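Grurnico Evening Classes
Home Organising for Beginners
Notes for session 2: small parts and divided boxes
Updated 2018-09-16

I said last time that I'd put my notes up so you wouldn't have to scribble while I'm talking, so here they are, tidied up a bit (the muddle about drawer liners is gone, you'll be glad to hear). If you missed the first session, read the handout on sorting before you start on this one, or you'll be buying boxes for things you're about to throw away.

We're on small parts now. By that I mean anything you'd lose down the side of a sofa: buttons, beads, picture hooks, fuses, screws, safety pins, earring backs, those little felt pads for chair legs. Most homes have a drawer full of them. Mine did for years, and I once counted more than 800 bits in it, a good half of them screws from furniture I no longer owned!

Start with the table. Clear it completely and wipe it down, and if you can, work on something pale. I love a white top for this job, as a black bead or a brass pin shows up straight away and you don't end up patting about with your hands. A board laid over the kitchen table does just as well as a proper worktop. A white sheet is a poor substitute, I'm afraid, as everything rolls into the folds.

Then get your boxes out before you tip anything out of the drawer. I know, I know, everyone wants to do the tipping first. But once there's a heap in front of you, you'll grab whichever box is nearest and make the heap fit it.
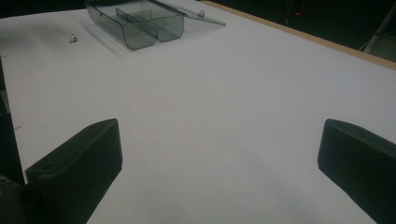 The question I get asked most is how many compartments to go for, and my answer is always to count your kinds and leave the pieces out of it. Sixty identical buttons are one kind and want one roomy space. Six odd buttons from six different coats are six kinds, if you care which is which (and if you don't, they're one kind, and they can all go in together). Write your kinds down the side of a sheet of paper, put a rough "handful", "pinch" or "couple" next to each, and you've got your shopping list.

Big spaces suit things you scoop: rawl plugs, clothes pegs, rubber bands. For those I like a box with only a divider or two and a curved inside, so you can slide the last few up the side with a fingertip. Square corners are a nuisance with anything flat. Try getting a sequin out of one!

Small cells suit things you pick out singly. Go by the thickness of your own fingers here, whatever it says on the label. I bought a lovely many-celled case from Zileo one March, used it for needles and bobbins, and had to turn the whole thing upside down every time I wanted a bobbin, which rather defeats the object.

A few words on lids. A hinged one that opens right back flat is my favourite, and it does for a sorting tray while you're working, so long as you remember to empty it before you shut the box. Separate lids go missing. With either sort, check whether the lid touches the tops of the partitions. If there's a gap, little things will hop over into next door the first time you carry the box upstairs, and you'll be back where you began.

See-through plastic saves labelling, mostly. Smoky or tinted plastic is prettier on a shelf but a bit harder to read in a dim cupboard, so I'd put a label on the short end of those, facing out.

Filling order: biggest kind first, then the ones you use every week, placed nearest the front edge. Leave at least one cell with nothing in it. You'll find another kind before bedtime, I promise. 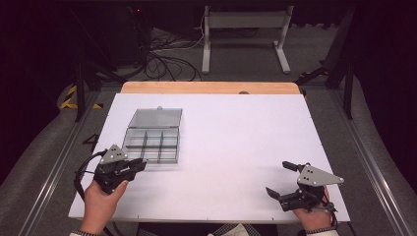
Tarirura: I did mine the other way round, with the everyday things along the back by the hinge, and I like it better. When the box lives in a deep drawer the back row is the only one I can reach without my sleeve dragging through the pins. I'd also say don't leave the spare cell in a corner, leave it beside whatever you've got most of, as that's where the overflow goes.

Fair point about the deep drawer, and I've added it to my own copy. Do whichever suits where the box is going to live.

For next time, please bring:
one small drawer's worth of bits, in a bag, unsorted
your list of kinds
any divided box you already have, empty and wiped
2 sheets of sticky labels and a pen that doesn't smudge

We'll be in the Kobzar room again, upstairs. Come a few minutes early if you'd like a table near the window.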